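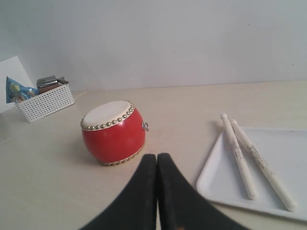
Small red drum, gold studs around the rim.

Laser engraving tips, mostly the boring setup stuff

Typed this up between jobs so excuse the mess. Diode and small CO2 both, unless I say otherwise.

Focus first. Every time. New material, new focus, even if the sheet came out of the same pack. I cut a stepped gauge out of scrap acrylic and wrote the height on it in marker. Lost it twice. Now it hangs on a nail by the lid.

Test grid in a corner before the real piece. Speed down one side, power across the top. Write the material on the back and keep it. I have a shoebox with more than 52 of these and I go through it every week. Saves a lot of ruined cherry.

Masking tape on wood - yes. Paper transfer tape, the wide roll, low tack. Squeegee it down with an old gift card. Any bubble will show up as a brown smudge around your letters. Peel while its fresh, the longer it sits the more it tears. Stubborn bits come off with a plastic scraper, or stick packing tape on top and rip.

Smoke stains on bare wood: denatured alcohol on a rag, light wipe, with the grain. Machine off and the rag well away from it. Don't soak. If you already put finish on first, even better, wipes right off.

Slate coasters. Wash, dry overnight, then engrave. Afterward a thin coat of mineral oil, leave it ten minutes, buff. The gray comes out much lighter against the black. The Praddale ones are flat enough to do straight out of the box, the Zestanis ones rock a little so I shim with card.

Glass - wet paper towel over the face, smooth, no wrinkles. A drop of dish soap in the water helps it lie down. Grayscale photos on glass are a waste of a evening, use a coarse dither.

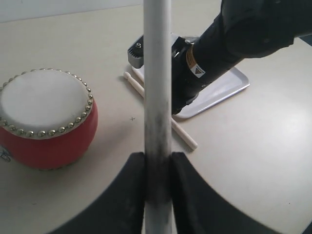 White pole, with the small drum off to the left.

Lens and mirrors. Check before a long job. Lens wipe or cotton swab with isopropyl, one pass, throw it away, new one. Never go back over with the same swab. If the engraving looks faint on one side of the bed only, thats alignment and not dirt.

Air assist low for engraving, high for cutting. Too much air when engraving blows soot sideways into the grain. Jelle Van Loon at the Andthorpe makerspace runs his almost off for photos and his come out cleaner than mine, so copy him.

Line spacing. People crank this way too fine. On wood the dot is fatter than you think and the lines overlap and everything goes to char. I run 316 lines per inch on maple and coarser on pine.

Never PVC or vinyl. Chlorine gas, kills the machine and isn't great for you either. Don't know what the plastic is? Don't run it.

Stay in the room. Extinguisher where you can reach it without leaning over the bed.

Cheap scrap: cabinet shops, ask for offcuts. Also the clearance cutting boards at Meijer, check for oil finish first.

More on rotary stuff when I get my chuck back together.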